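Home | Contents | Previous | Next | Glossary

Chapter 2
Comparing Grippers Fairly

Before you buy a gripper, or argue with a colleague over one, spend an afternoon watching how people handle ordinary things at home. I mean the dull jobs – folding, dusting, picking up socks. You will soon see that one hand usually holds a thing still while the other does the work, and that most of the skill lies in how gently the first hand holds.

Our two test grippers in this chapter are the Cudico, which has a pair of stiff fingers, and the Pludetti, whose fingers are soft and bend round whatever they meet. We ran both on the same arm at our workshop in Pordale through August, giving each of them 20 household tasks and 40 tries at every task. I had my favourite before we began, I confess, and you may well have yours by the end, but do please fill in the Rajput score sheet first (it is at the back of the book) and let your feelings wait their turn!

Cleaning a lamp is a task I am especially fond of. The stem is thin, the shape is awkward, and a cloth has no fixed shape at all, so the gripper that does well on one half of the job may be quite lost on the other. Try it slowly with your own hands before you set up the arm, and jot down where each hand goes.

Reader comments

We did the lamp task with my evening class and the cloth was far harder than the lamp. More on cloths, please!

Is the score sheet meant to have a box for dropped items? Mine hasn't got one.

Lovely chapter. I'd have liked a word on camera height as well.

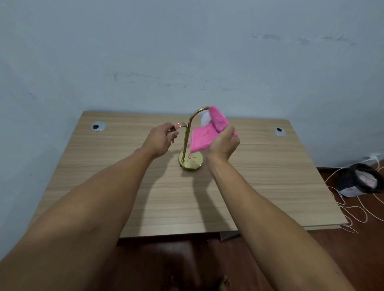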